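Landgate council race: your questions

Who's on the ballot?
Two people for one open seat, and I've been following both since June.

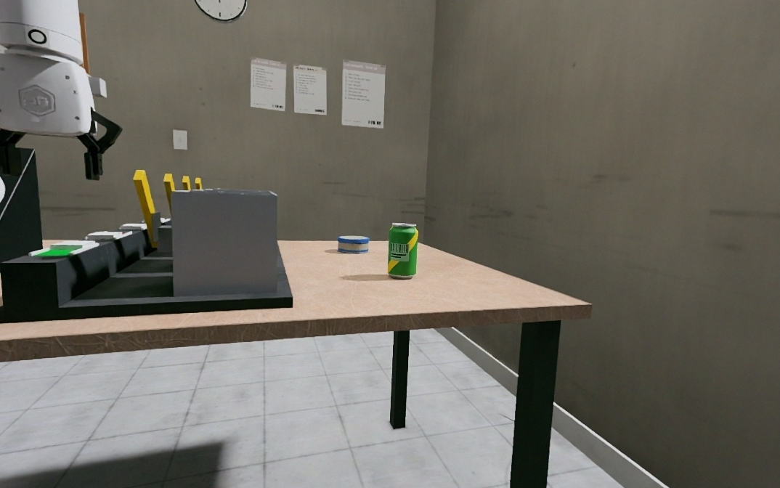

Robot arm beside a table

Where do I vote?
Landgate folks go to Kaltby Hall — doors close at 8 p.m.

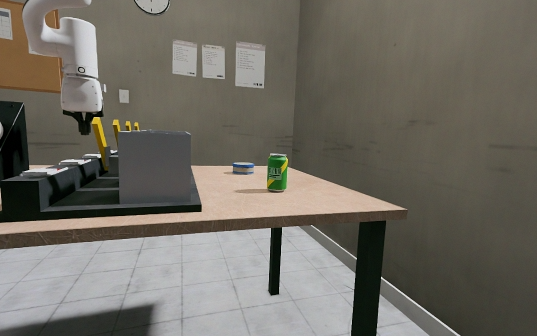
Arm and gripper over the yellow pegs

Can I still register?
Yep! Bring ID and allow up to 60 minutes, it gets busy. 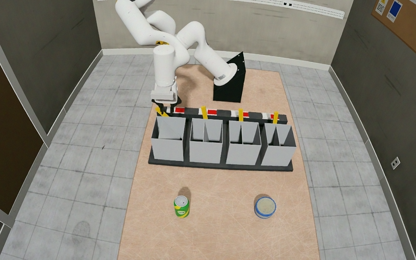
Donati wrote in to ask whether mail ballots need a stamp. They don't, and I should've put that in sooner!

Can Cernorport residents vote in this one?
Sorry, no — you've got your own race.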